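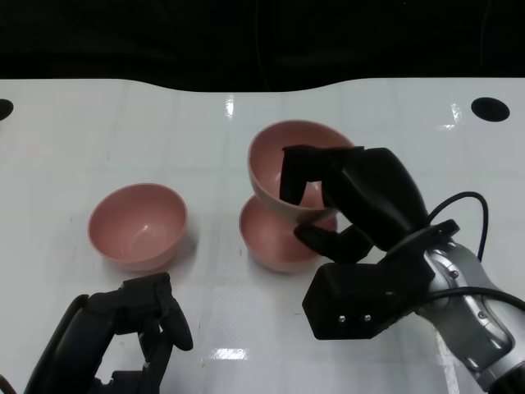 # Stacking, Storing and Caring for Everyday Bowls

Bowls take up more cabinet room than almost anything else in a kitchen, and they get handled more often too. A set that comes out for cereal goes back after breakfast, comes out again for soup, and ends up in the sink by night. Most of the chips and scratches happen during that back and forth, while the bowls are being stacked, unstacked and set down. The tips on this page cover stacking, shelf setup, stuck bowls, stains, and the white tabletop many of us use for sorting dishes.

## Before you stack

Clear a flat space first. A table or a stretch of counter gives you room to set the bowls side by side, open end up, and look them over. Check each rim with a fingertip. A rough spot means a chip, and a chipped bowl will scratch the one it sits in.

Wipe out any crumbs or grit. A few grains of salt between two bowls will leave fine lines on a glossy finish.

Then dry them, including the base. Many bowls have a small ring on the bottom that holds water after the dishwasher stops. Turn the bowl over, run a towel around the ring once, and turn it back.

## How to stack

- Start with the bowl that has the widest base.
- Hold the next bowl by the outside wall or the rim and bring it straight down over the center of the first. Coming in at an angle is how rims get knocked.
- Let go when you feel the base touch. Don't press down.
- Keep to one shape per stack. Two bowls can be the same color and nearly the same width and still nest badly if one has steeper sides.
- Stop at 4 for stoneware or other heavy bowls. Light plastic can go higher, but a tall stack leans and has to be lifted out whole to get at the bottom.

If a stack wobbles, take it apart and turn the bowls a little. Handmade ones are rarely perfectly round, and there's usually one position where they settle.

## Liners

Ceramic and glass bowls do better with something soft between them. Felt rounds are sold for this. Kustico makes a gray set that comes 40 to a pack, which is more than most households will use, so split one with somebody. Paper towels folded in quarters work about as well and can be thrown out when they get dusty. Coffee filters, the flat-bottomed kind, fit small dessert bowls.

Plastic and melamine bowls don't need liners for daily use. Put one in if they'll be packed away for a season.

## Bowls that stick together

Matching bowls sometimes lock, most often when they were stacked damp. Try these in order:

1. Set the pair on a folded towel and wiggle the top bowl side to side. Don't twist hard.
2. Run a few drops of dish soap into the gap, tip the pair so it travels all the way around, and wait ten minutes.
3. For plastic, fill the top bowl with cold water and stand the lower one in warm water from the tap. The inner bowl shrinks slightly and the outer one loosens.
4. For glass and ceramic, use lukewarm water on the outside and cool water inside. Avoid ice and boiling water, which can crack them.

Never pry with a knife. A thin plastic card is fine for plastic bowls.

## Where to keep them

The best shelf for daily bowls is between waist and shoulder height, close to the dishwasher. Mixing bowls can go lower. Serving bowls that come out for holidays can go up top, in 2 short stacks if the shelf is deep enough.

A wire riser doubles the use of a tall shelf. We have a Rundlow riser in our own cabinet and it has held up, though the feet needed felt pads to stop them marking the shelf. Measure the inside of the cabinet before buying one, and remember to measure the door opening too. Ours was half an inch too wide to go in straight and had to be tilted.

Drawers work well for bowls if they're deep. Use pegs or a non-slip mat so the stacks don't slide when the drawer is opened fast. If small children set the table in your house, a low drawer is easier for them than any cabinet.

## Stains and dull spots

Pale colors such as pink, cream and light gray show tomato and turmeric stains quickly. Rinse them soon after eating. For a stain that has set:

- Mix baking soda with enough water to make a paste.
- Spread it over the mark and leave it for half an hour.
- Rub with a soft cloth and rinse.

On plastic, a day on a sunny windowsill will fade what's left. Skip scouring pads on anything shiny, because the scratches they leave pick up new stains faster.

Gray lines inside a ceramic bowl are usually metal marks from spoons. A mild powdered cleanser takes them off. Test a small patch first if the bowl has a printed pattern.

## Looking after a glossy white tabletop

A white top is handy for sorting dishes since dirt shows up right away. It also shows specks and scuffs, so it needs a little more attention than wood.

For everyday cleaning, a damp microfiber cloth and a drop of dish soap are enough. Go over it again with plain water, then dry it. Soap left behind makes the shine look cloudy.

Scuffs from bowl bases often come off with a dry melamine sponge. Use light pressure and stop when the mark is gone, as these sponges can dull a high-gloss surface. The Nosteck cloths sold for stovetops are gentler and do the job on smaller marks.

If the top has cable holes or other openings, clean the edges with a cotton swab. Crumbs collect there, and water left around the opening can work its way underneath.

Lift bowls to move them. Sliding them across the surface drags whatever is on the base along with it. Run a finger around the base ring of any bowl that leaves marks, and if it feels gritty, smooth it with fine wet sandpaper, rinse, and dry.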